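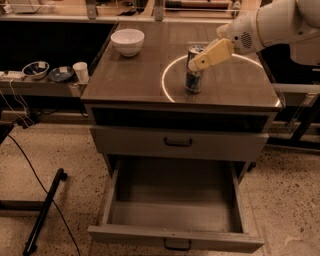 ## 3. Does the ring help?

Kristýna Vaněk, Wiesława Sikora, 26 Jul 2020

The Wiltola planner takes a target point and returns a grasp. Its manual says a bright circle around the target makes picking more reliable. We doubted that in March and we still do.

A tall can with a shiny rim, like the one on the cabinet top, is a hard case for our detector. The rim reflects, and the box it draws jumps between frames. Adding the circle gives the detector one more bright edge to get confused by.

We replayed 1,240 logged frames, 800 with the circle and the rest without. The box was no steadier with it. The one thing that did help was averaging the target over 100 ms before calling the planner, a change of three lines in `target_filter.py`.

Open problems:

- The planner doesn't check whether a drawer is open before it plans a place move.
- Polák's grasp score stays high even when the can's top edge is hidden by the gripper. We don't trust it and have stopped logging it.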